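Print this chapter | E-mail this chapter to a friend

CHAPTER 2
Clearing the Table: Sorting Before Storing

I learned to tidy from my aunt, who was terrible at it. She would sweep everything off the kitchen table into whatever was nearest, shut the cupboard door with her hip and declare the job done. Then, the next time she wanted the sieve, out it all came again. I spent a good part of my childhood sitting on her lino surrounded by lids.

So when I was asked to write the home management course for Tarow (this was a evening class to begin with, long before it was a book), I knew I wanted to start with the table. Cupboards come later, in Chapter 3, and if you've skipped ahead to those already I forgive you, but do come back. The table is where things land. Shopping, post, breakfast, somebody's craft project, the bowl you meant to return next door. If you can read a messy table you can read a messy house, and you'll get far more out of the storage chapters.

By the end of this chapter you should be able to look over a mixed tabletop and say which things belong together, put them into families, choose a holding place for each family, and clear the surface without making a second muddle somewhere else. There's a bit of vocabulary as well, but I've kept it short because I can never remember other people's vocabulary either.

What we mean by a family

A family is a group of things that get used together, washed together or put away together. Notice I've given you three tests there and they don't always agree! A ketchup bottle gets used with a plate, but it certainly isn't washed with one. A mixing bowl and a cooking pot may well go through the same sink of water and then live at opposite ends of the kitchen. When the tests disagree, I go with "put away together", and I'll ask you to do the same for this chapter, just so that we're all giving the same answers in the exercises.

Most kitchen tables have the same few families on them. There's crockery: plates, bowls, cups. There's cookware, meaning anything that goes on the heat. There's food, which I split into fresh and bottled. And then there's what I call the lodgers, the things that don't belong in a kitchen and have moved in anyway. A toy is a lodger. So is a tool case. Lodgers are the reason most people give up halfway, as they can't be put away in the room you're standing in, and the moment you walk off with one you find something else to do upstairs.

I like to practise with a table that has a bit of everything on it, pretend food included. Toy fruit is wonderful for this. You can drop it, leave it out for weeks, hand it to a toddler, and a plastic strawberry is never going to go furry at the back of a drawer while you work out your system. My first class used a set that came in a box marked Utedis, and I still have most of it. 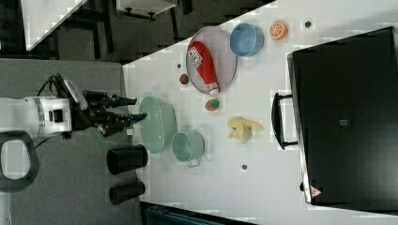

Before you touch anything, look. I mean it, hands behind your back if you have to. Beginners always grab the biggest thing first, carry it off, and come back having lost the thread. Give yourself a slow look from one side of the table to the other and say the families out loud. Round grey plate, crockery. Blue bowl, crockery. Green pot with the little silver handle, cookware. Red ketchup bottle, bottled food. Half an orange, fresh food, or it would be if you were going to eat it. Banana bunch, the same, unless it's a toy, in which case it's a lodger and goes back with the other toys. A black case with a handle? Lodger, almost always. Saying it aloud feels daft for a minute and then it stops feeling daft.

Have a look, too, at how things are lying. Two cups on their sides will roll if you nudge the table, so they're worth standing up or moving early. A bottle lying across a plate has to be lifted before the plate can go anywhere. I call these blockers. A blocker is any item that has to move before another one can, and you deal with blockers first, even if their family is the one you were saving for last.

The holding place

Here is where my aunt went wrong, bless her. She had one holding place and it was the cupboard. What you want is a holding place for each family, and it should be something you can carry. A basin is ideal. An oval washing-up basin, a tray, a big bowl, a shopping bag stood up on a chair, they all do nicely.

There's one trap, and I fell into it for years. If your holding place is itself on the table, it's also one of the things you're clearing. Pick it out at the start, decide which family it's for, and leave it where you can reach it without leaning over everything else. I once used a green basin for the cups and then for the fruit and then for some bits of string, and by teatime I had the very same muddle I'd started with, only in a basin.

Pots and bowls make decent holding places for small light things, and I'm all for using them, but give yourself a rule about it. Mine is that a pot may only hold things that will leave it again before I walk away from the table.

Working order

After many evenings of trying this with people much tidier than me, I've settled on the following order.

1. Look, and name the families.
2. Choose the holding places.
3. Move the blockers.
4. Clear the lodgers to one end, but don't leave the room with them yet.
5. Put away the food.
6. Stack the crockery, plates at the bottom.
7. Cookware last.
8. Wipe down, then take the lodgers home.

Some of you will want to do the cookware before the crockery, and in the Sebastian edition of this course that's how it was printed. I changed it when I found that pots get put down on top of plates far more often than the other way about. Try both. If yours works better, write it in the margin and carry on.

Words for this chapter

Family: things that are put away together.
Lodger: a thing whose home is in another room.
Blocker: a thing that has to move before another thing can.
Holding place: a container or spot that keeps one family together while you work.

A first exercise

Set up a table with at least one item from each family, and lay something across something else so that you've got a blocker. Write down your families before you begin. Then clear it in the working order above and make a note of every time you picked up the same thing twice. Those double handlings are what we'll be trying to cut down in the next section, where I'll also get on to the question of cutlery, which deserves a section to itself (and gets one, on page 107).

Contact: the Tavero course office | Copyright 2022 Tavero | Back to top

Reader comments (3)

Janelle Javier
I've been using this with my Year 7 group and they have taken to "lodger" in a big way. Everything is a lodger now, including me. Could we have a printable sheet for the exercise please?

pots_and_pans
I do cookware first and I'm not changing. Nice chapter though.

M. from the June class
Page 107 in my copy is the index to the linen section. Is the cutlery bit in the newer printing only?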